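# Pedberg hand grippers – speaker notes

Workshop evening, Fokumdale, May 20, 2022. Slot is 25 minutes plus questions. Blandine Chevalier speaks, Valentin Nägeli runs the laptop and takes the bench part at the end.

Slide numbers are in brackets. Skip [7] if the previous talk runs over.

## [1] Title

Say the name once and what it covers: a pair of grippers held in the hands, used to record how a person does a small job, so that a pair of arms can be taught the same job later. The arms are not part of tonight's talk. They're a separate build and the second one has no wrist yet.

## [2] What we wanted

- Two grippers, left and right, same parts where possible.
- Position of each hand in the room, at all times, good to a couple of millimetres close up.
- Opening of the jaw, recorded on the same clock as the position.
- Usable for a whole session without sore wrists.

The last one took longest. The first version put the battery in front of the grip and the wrist carried all of it. Version two has no battery. Power and data go down one cable, which runs back along the forearm to a strip on the floor. People dislike the cable for five minutes and then stop mentioning it.

## [3] The task

Tidying and setting out a dressing table. Small items, several shapes, a mirror at the back. We tried a toolbox drawer first and dropped it, as every part in it was either too heavy for the fingertips or stuck to the magnet tray.

Points to make:

- A flat compact lying on a flat surface is hard to pick up. The finger has to get an edge under it or pinch it across the sides.
- A lipstick tube is easy standing up and rolls when lying down.
- An eyeliner pencil is thin enough that the pads must close fully parallel. Any play in the hinge shows up at once.

The pads have fine ridges. Smooth pads slid on anything glossy.
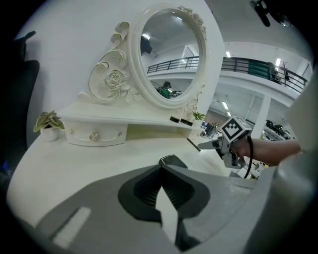

Jaw travel is read by a magnetic encoder on the hinge. We used a slide potentiometer in February and it drifted over an afternoon, enough that "closed" in the morning was "slightly open" by tea. The encoder needs one calibration per session: close fully, open fully, close again. Prullico (our recording program, Valentin's work) won't start a take until that is done.

Mention that the fingertips are printed and treated as spare parts. They wear at the point. Change both sides together or the grip closes off centre.

## [4] Marker cubes

Each gripper carries a white cube with square black-and-white markers on its faces. An outside camera finds a marker, works out where the cube is, and from that where the fingertips are. Marker side is 50 mm. Smaller ones got lost when the hand was at the far side of the table.

Things we got wrong, in order:

1. Glossy paper. Ceiling lights wash out half the pattern. Use matt.
2. Same marker numbers on both cubes. The software swapped left and right whenever the hands crossed. Every face now has its own number.
3. Cube held on with tape. It moved by a degree or so each time it was knocked. A degree at the cube is several millimetres at the fingertip. It is now held with two screws and a locating pin.

The mirror gets its own line here. A marker seen in a mirror is reversed, so the decoder should reject it, and nearly always does. A few got through when the face was small in the picture and blurred. We added a check that throws out any position more than a hand's width from the last good one. Crude, but it has held up.

## [5] Timing

Cameras run at 60 frames per second. The jaw encoder is read faster and matched to the nearest frame. If the two clocks are allowed to run freely they part company by a frame or two over a long take, so Prullico sends a pulse at the start and end of every take and stretches the encoder log to fit.

Valentin can show the before and after plot if asked. It's the last slide, not numbered.

## [6] Numbers

Read these out slowly, they are also on the slide:

- Takes recorded: 3637
- Takes kept after checking: 2622

Reasons for rejecting a take, most common first: cube hidden for too long, item dropped outside the view, calibration skipped after a restart (fixed now), cable caught on furniture.

The hidden cube is the real cost. It happens when the person leans in over the table and head or shoulder blocks the outside camera. A second camera above the table has helped. Sitting down helps as well, as people lean less from a chair.

If anyone asks about quality, say plainly that we have one table, one room and a small number of people, all right-handed. The left gripper data is thinner and slower.

## [7] Parts and cost (skip if late)

The parts list is in the Pedberg folder on the workshop drive. The encoder boards came from Palaniappan in a pack of ten and two were dead on arrival – order spares. Screws are all M3 apart from the hinge, which is M4 and needs thread lock. Without it the hinge works loose during a session and the jaw reading goes noisy before you can feel anything in the hand.

Weight per gripper is around a bag of sugar with the cable supported. Blandine: pass one round at this point, the old one, not the pair in use.

## [8] Using them

Hold up the pair. Cover the following without reading the slide:

- Forearms low, elbows off the table edge.
- Move at normal speed. Slow, careful hands give poor data, and the arms copy the hesitation.
- Finish a take with both jaws open and clear of the items.
- One item per hand. Passing from left to right is a separate task with its own label.

Cable goes along the outside of the arm. On the inside it gets trapped between the wrist and the table. 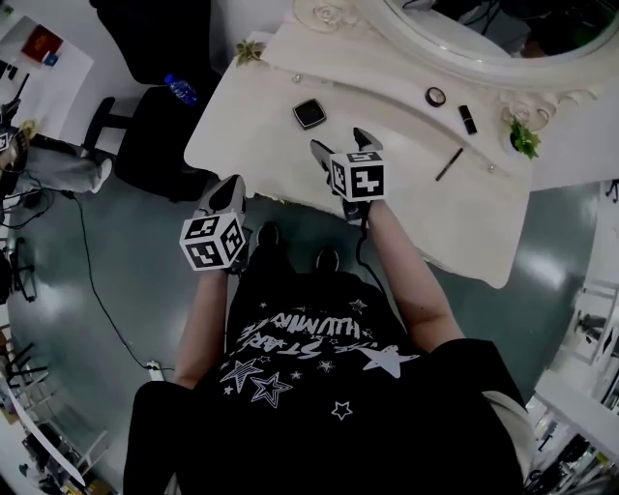 **Why not just use a glove and track the fingers?**

A glove records a hand, and the arms don't have hands. They have a two-finger jaw. With the same jaw in the person's grip, anything the person manages to pick up is something the arm can pick up too, at least as far as shape goes. Gloves also need fitting to each person, and ours would be shared.

Leave time for one more here. The likely one is force. We don't measure it. Valentin has a strain gauge on a test finger, but the wires break at the hinge after a day of use, and until that is solved there is nothing to show.

## [9] Bench part – Valentin

Fit a new fingertip, calibrate, record one take, play it back. Four minutes. Have the second fingertip ready in case the first one is from the bad print batch (the ones with a ridge along the inside edge).

Check before starting:

- both cubes tight
- cable seated at both ends, green light on each
- Prullico set to the demo folder, so the take doesn't land in the main set

If playback fails, go straight to the stored take on the desktop and carry on talking.

## [10] Still to do

- Strain relief where the cable leaves the body. Second failure last week.
- Left-handed users.
- A stop for the jaw at full open, as the encoder magnet can be pulled off its seat.
- Write up the hinge drawing properly. The version on the drive is missing the spacer.

Drawings are free to copy. Anyone who wants to build a pair should ask Blandine for the spacer dimensions until the drawing is updated.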